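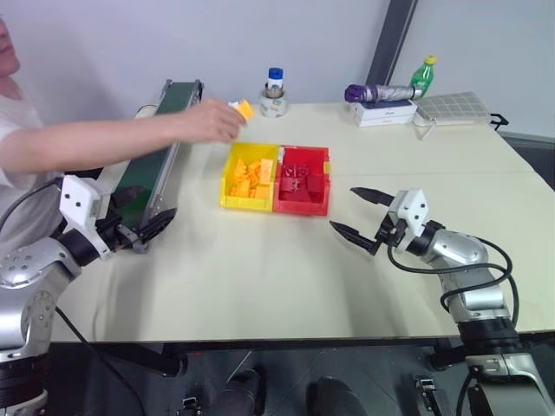
Blocks sorted by colour into a yellow bin and a red one.

How to set up a toy library on your street

Last updated: May 20, 2020

I love our toy library more than is sensible. It started on Clanden Road with a shelf in my porch, and now 40 families borrow from it and my children have stopped asking for new things every Saturday (mostly!). If you've got a dry corner and a couple of keen neighbours, you can do the same, and it's such good fun to run.

Start with what people already have

Put a note through doors asking for toys that are clean, complete and no longer played with. Be firm about complete. We took in a marble run in our first week with half the track gone and it has never once been borrowed. Building blocks, train track, wooden puzzles and dressing-up clothes go out again and again. Say no to anything with a battery cover that won't shut, and to soft toys unless you really enjoy laundry.

Wash everything before it goes on the shelf

Hard plastic goes in a bowl of warm soapy water, then gets a rinse and a full night on a towel. Wipe wood with a damp cloth and never soak it. Check for cracks as you go.

Make up sets

A loan should be one thing a child can carry home. Split big collections by colour or by type and give each set its own tub, with a label on the lid saying what's inside and how many pieces. Jozefína Zelenák at number 63 does our labels, and she puts a little drawing on each one so that children who can't read yet can help put things back. They adore this job. Let them do it, even if it takes all afternoon.

Keep the borrowing simple

We use a lined exercise book. Write down the name, the set, the date out and the date back. Two weeks is a good length, and three over the summer. I tried a spreadsheet and gave up by June, as I was never near the computer when somebody knocked.

Count pieces when a tub comes home, but don't fuss over one missing block. Keep a jar of spares by the door and top up from that. Things do turn up, usually in a coat pocket.

Opening times

Pick one regular hour a week and stick to it. Ours is after school, and Khải Bùi brings a flask of tea so the grown-ups hang about and chat while the little ones choose. Half the friendships on our road began by the jigsaws!

If you get stuck for storage, ask at your nearest greengrocer for crates. They stack well and a coat of paint makes them lovely.

We use cookies to remember your settings. Accept | Manage choices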